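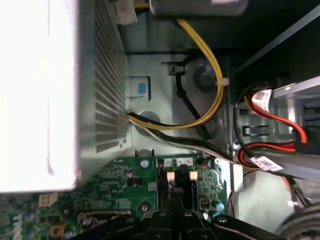 Slide 1: Inside an open desktop computer case, with the power supply at left and the green motherboard along the bottom.

Keeping Old Office Computers in Service
Speaker notes, Varkholm Public Library evening series
January 9, 2023

Slide 1. Opening
Thank people for coming out on a weeknight. Restrooms are down the hall on the left. Questions are fine at any point.
Tonight is about money and planning more than tools. I manage the office machines for the Bekadus housing office. We have 300 desktops across 2 buildings. Most of them were bought before I started. I am going to talk about how we decide which ones to keep, which ones to fix and which ones to let go.

Slide 2. How we used to do it
Every machine was replaced on a fixed date. It did not matter if it sat at a front desk all day or in a meeting room that was used twice a month. The old ones went to a storage room, and the storage room filled up. People took parts out without writing it down, so a machine marked "good" on the shelf list might have no memory in it.
Pause here. Ask who has a room like this.

Slide 3. The inventory
We started with a spreadsheet. Columns: asset tag, room, year bought, main user, last repair, notes. The notes column turned out to be the useful one. "Loud in the morning" told us more than the model number did.
Do this before you buy anything. It took us most of March, working in the afternoons. If your list is more than a year old, walk the building again.

Slide 4. Keep, fix, retire
Keep: starts normally, runs the current operating system, user has no complaints.
Fix: one known fault, part is easy to get, total repair under 60 dollars. We picked that number by looking at what we had been paying for used replacements. Yours may be different.
Retire: cannot take security updates, or has been on the bench more than once for the same fault.
If someone asks about the gray area, tell the story of the payroll machine. It failed every test on this slide and we kept it until the new label printer software was ready.

Slide 5. Cost of a new machine
A new desktop with a monitor was nearly 700 dollars on our last order. That does not include setup time. Setup is half a day per machine if the user has saved files in odd places, and they have.
Do not read the whole table. Point to the bottom row and move on.

Slide 6. Getting rid of the rest
Drives come out first and are logged by serial number. We use Saxena for pickup. They want the machines on pallets and they want a list a week ahead. Ask any recycler for a written record of what was destroyed. Keep it with the purchase records.
Monitors go separately. We learned this on pickup day.

Slide 7. Tracking software
We moved from the spreadsheet to Skino last fall. It sends a reminder when a warranty is close to ending. Import was slow and the room names had to be cleaned up by hand. A smaller office can stay with the spreadsheet.

Slide 8. Questions
Handout is on the table by the door. It has the blank inventory sheet and the questions we ask recyclers.
If time is short, skip slide 7 and take questions from slide 6. The room has to be clear by nine.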